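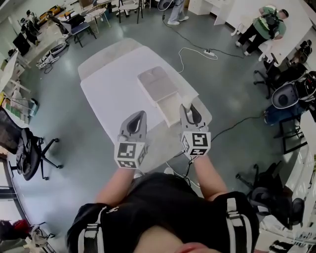 Zoltiswood moves packing staff to gripper work ahead of Lūse line

26 Apr 2018

Packaging firm Zoltiswood has reassigned part of its packing staff to recording hand movements for the automated line it plans to run at its Lūse plant.

The staff work with a gripper in each hand and carry out the same handling tasks they did at the packing benches: picking up an item, turning it, setting it down. The recordings are used to train the arms that will take over the first stage of packing. The work began in March.

Each operator is asked for 100 usable recordings per shift. A recording is rejected if the item is dropped or if the marker cubes on the grippers are lost from view for too long. The line will need 144 separate handling tasks covered before it can be switched on, according to project lead Nurhan Kaplan. 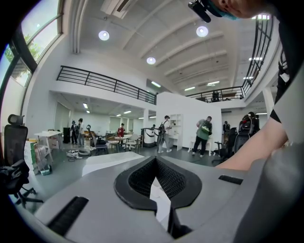 Shifts on the grippers are shorter than those on the benches, with a break after each block of recordings. Pay grades are unchanged. Kaja Žukauskas, a packer who moved over in the first group, said the lifting is gone but the wrists take more of the load.

"On the bench you move how you like," she said. "With these you have to keep to one speed and keep your elbows out. My shoulders felt it the first week."

The grippers were supplied by Brutow, which also maintains the recording software. Brutow engineer Elīna Kütt said a lighter handle is being tested and would go to operators with smaller hands first.

Staff representative Ona Mägi said the main open question is what happens to the operators once the task list is complete. The current agreement covers the recording period and 3 months after it. Zoltiswood has said operators will be offered training as line attendants, but the number of attendant posts has not been set. Talks resume next month.

The Lūse line is rated at 800 packs an hour. A second line, at the Alik site, will be considered after the first has completed its acceptance run. Manual benches at Alik stay in use until then.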